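Trarum Rent Planner: a review after one full apartment search

When our landlord wrote that the rent would go up by $104 a month, my first feeling was that we must leave. My second feeling was that I did not know if leaving would be cheaper. I had heard from a colleague, Gudrun Fröhlich, that she used a planner called Trarum when she moved from one side of Wonham to the other, so I paid for it in October and used it for our whole search. I write this review for people who are in the same situation and want to know if the program is worth the money.

Trarum is a website where you put your income, your fixed costs and your possible apartments, and it tells you what each apartment would cost you in total. The total is the important word. Most listing sites show the rent and maybe the deposit. Trarum also asks for parking, water, trash, heating, renter's insurance, the cost of the trip to work, and the one-time costs of the move. Then it spreads the one-time costs over the length of the lease. I found this last part very useful, and I had never calculated it myself in a correct way.

Setting it up

The first evening took me longer than I expected. You must fill in a household profile before you can add any apartment, and some of the questions are not clear. For example, there is a field named "recurring household draw." I looked at it for a long time and thought it was about drawing money from savings. It is only groceries and small things for the house. The help text was no help, it repeated the same words in another order.

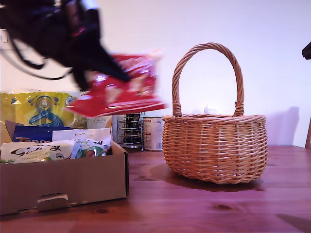 I also had difficulty with irregular income. My salary is the same every month, but my husband is paid by project, and some months there is nothing. Trarum accepts an average or a "lowest month." I chose the lowest month, and then it told me we could afford no apartment in Wonham at all. With the average, everything was suddenly possible. The truth for us is between these two, and I would like to enter twelve separate months. I wrote to support about this and they answered the next morning, politely, that the idea was noted.

Comparing apartments

After the profile is ready, the program becomes pleasant. I entered 6 apartments, including the one where we already live with its new rent. For each one you get a simple page with the monthly total on top and the parts below it. You can put two of them side by side. You cannot put three, and I missed that very much, because in the end we had three serious candidates and I was going back and forth between the windows like a person watching tennis.

The commute calculation is good but a little hidden. You click on the small arrow next to "Transport," and only there you can change the number of days you work from the office. The default is five. I go to the office two days, and for the apartments near Jurkside this changed the result a lot. Before I found the arrow, the Jurkside apartments looked like a bad choice. After it, one of them was the cheapest on my list, even though its rent was not the lowest.

The part about rent compared to income I liked less. Trarum colors each apartment green, yellow or red according to how big a part of the income goes to housing. The limit for green is thirty percent. I understand where this number comes from, everybody uses it. But in a city where rents have grown for years and the salaries stayed behind, almost everything is red, and a page full of red does not help to decide. You can change the limit in the settings, under "Advanced." I put it on thirty-eight and felt calmer, although of course our money was the same.

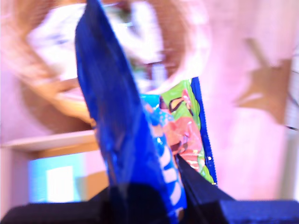
Another weak point is the forecast. The program offers to show what the rent will be after the second and the third year, with a yearly increase that you type in yourself. So it is not a forecast, it is a multiplication. I would prefer if they called it so. A friend of mine, Houda El Sherbiny, took these numbers as something official and was quite worried until I explained to her that the increase was only a number she had left in the box.

Reading a lease with it

There is a newer tool where you upload the lease and it marks the paragraphs about fees. I tried it with two documents. The first was our present lease, and it found the late fee and the cleaning fee, both correct. The second was a draft from Benkirane, the management company of the Jurkside building. Here it missed a sentence about an "amenity charge" that was in the middle of a long paragraph on the use of the yard. I found it only when I read everything myself with a pencil. The charge was not terrible, but it was for every month, and in the comparison it moved this apartment from the first place to the second. So please read your lease yourself, also when the tool tells you that it is finished.

Price and account

You pay once for a season of three months, and it does not renew by itself. I appreciate this. You can download all your comparisons as a spreadsheet, and the spreadsheet is clean, with the formulas still inside and not only the results. There is no phone app. The website works on a phone, but the side by side view becomes so narrow that the numbers break in two lines – I did all serious work on the laptop.

My opinion

If you are good with spreadsheets and you have patience, you can build most of this in one weekend, and you do not need to pay. I am not so patient, and I would have forgotten the trash fee and the days at the office. For me the price was fair. I would not recommend it to people who have income that changes every month, at least until they can enter the months separately. I would also not recommend to trust the lease tool alone.

We stayed in our old apartment, by the way. With the moving costs spread over one year, the increase was still cheaper than any of the others. I wrote to the landlord and asked for a lease of two years with the same rent for both, and he agreed after one week. Trarum has no field for asking the landlord, but its comparison page was attached to my letter.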